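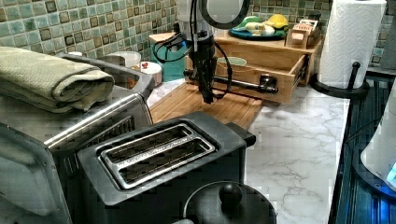 Zekness Fan Club, Odthorpe Help Board

How to see old Stories from the Zekness page?

wetisum_fan65
Hello all. I follow the band Zekness since May, and I missed their Story with the tour outfits. My cousin told me it was very funny. Is it possible to watch it somewhere, or is it lost after one day? I looked in the posts but there are only photos from the stage.

sandhu_491
Welcome to the club! If the band saved the Story, you will find it in the small circles under their profile text. Please slide to the left, there are many circles and the older ones are at the end. I found the outfits in the circle named "Wetisum tour". You must be logged in to open it. If a Story is not saved in a circle, only the band can still see it, so you can write them a polite message. They get many, so the reply can take long.

odthorpe300
its in the circles. also someone put it on the fan page i think

wetisum_fan65
Thank you, I found it in the circle. The yellow jacket is my favorite.

Last reply: 28 August 2022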